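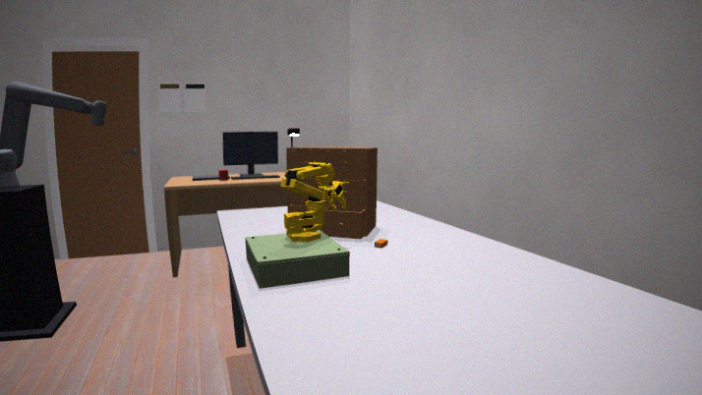

Over the past months I have been testing a simple change to the way a simulated arm is trained on the Jukow drawer task, and this post records the method and the results so far. The task has two stages. The arm must first open a named drawer and then bring a small block to it. At the start of an episode the orange block lies by itself on the white surface, near the corner of the cabinet, and the yellow arm begins with its gripper empty. Under the standard procedure every training episode starts from a state of this kind, and the policy must work through the whole task from there.

The standard procedure has a known weakness. Most of the training time is spent on the approach to the drawer, which the policy learns early and then repeats. The second stage is reached only when the first has succeeded, so the part of the task that most needs practice receives the least of it.

## Method

The change consists of saving simulator states during training and using them as starting points for later episodes. A state is saved when the drawer has moved, when the gripper first touches the block, or when the arm has made no progress for a fixed period. When a new episode is due, the sampler either uses an ordinary start or draws a saved state. The share of saved states is set at the beginning of a run and is not adjusted afterward.

All runs were carried out in Festovis, which stores the full joint state, the object poses and the contact state together. This last item matters more than I had expected. In an early version I restored only the joints and the poses, and the drawer would sometimes jump in the first few steps after a restore. Those runs were discarded.

The saved set for the main experiment contained 2,803 states. Near-duplicates were removed by comparing object poses, and the set was then frozen. The order in which states are drawn is handled by Dijkstra, our job scheduler at Gondby, which also keeps the random seed for each worker. Persons wishing to repeat the experiment should note that the seeds are logged per worker and not per run.

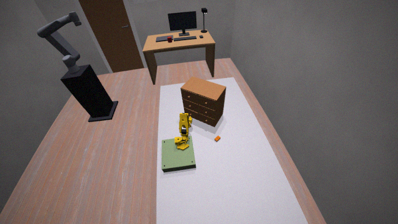
One comment on the draft of this post asked whether a frozen set would not simply teach the policy to memorize its starting points. The concern is a fair one. To address it, a small random offset is applied to the block pose and to the arm joints each time a state is restored. Without the offset, training curves looked better and evaluation results were worse, as memorization would predict. All results given in the next section include the offset.

The offset is rejected and drawn again if it would place the block inside another object. For states in which the gripper is already touching the block, only the arm joints are changed, and by a smaller amount. I tried several ways to handle these contact states and cannot claim that the present one is the best.

## Results

Each trained policy was evaluated on 2,000 episodes, all of them from ordinary starts. No saved state was used in evaluation. The baseline policy completed both stages in fewer than half of its episodes. The policy trained with saved states completed both stages in clearly more than half, using the same training budget and the same network.

Performance on the first stage alone was nearly unchanged. The gain came almost entirely from the second stage, where the baseline would often open the drawer, turn toward the block and then stall above it.

One finding was less welcome. Results differed by drawer. Pulling open the right-hand drawer in the middle row, as in the next view, was learned reliably under both procedures. The lower drawers caused more trouble, and the saved states did little to help until the target drawer was balanced within the saved set.

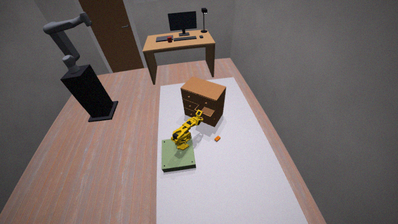

A reader of an earlier post wrote that balancing by drawer hides the difficulty, and that the harder drawers should be sampled more often. I ran a short comparison on this point. Sampling by difficulty helped the lower drawers slightly and cost a similar amount on the others. The comparison was small, with only 1,000 evaluation episodes for each setting, and I would not draw a firm conclusion from it. Equal sampling has been kept for the present because it is easier to report and to repeat.

I have also reviewed failed episodes by hand. The most common failure at a lower drawer is a late one. The drawer is open and the gripper has reached its mouth, but the arm then withdraws along a path that pushes the drawer partly shut. The present reward does not penalize this until the end of the episode. A lower-drawer case with the gripper at the opening is shown next; it is the configuration I now check first when a new policy is trained.

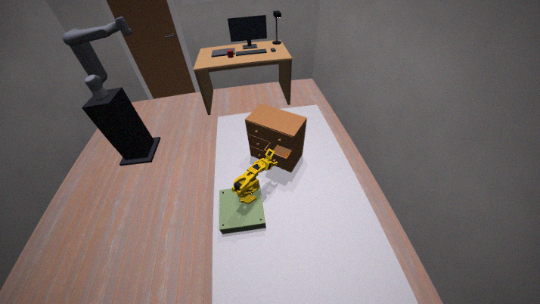
## Limits and open items

All of the work described above was done in simulation, and no transfer to a physical arm has been attempted. The method also depends on exact restoration of a state, which a physical setup cannot offer. The trained policy could still be moved to hardware, but that would be a separate study.

The following items remain open:

- A penalty for drawer motion in the wrong direction, applied at each step.
- A saved set that is refreshed during training. The frozen set was chosen for simplicity, and later policies may reach states that it does not contain.
- A test with a different cabinet geometry. Only one cabinet model has been used in the Jukow task to date.
- A cleaner rule for the "no progress" condition. The fixed period was chosen by inspection and has not been tuned.

The sampler code is short and will be placed in the Gondby repository once the logging has been tidied. The configuration files will follow the same layout as those for the baseline, with the share of saved states as the one added field. Corrections to the method section may be left in the comments.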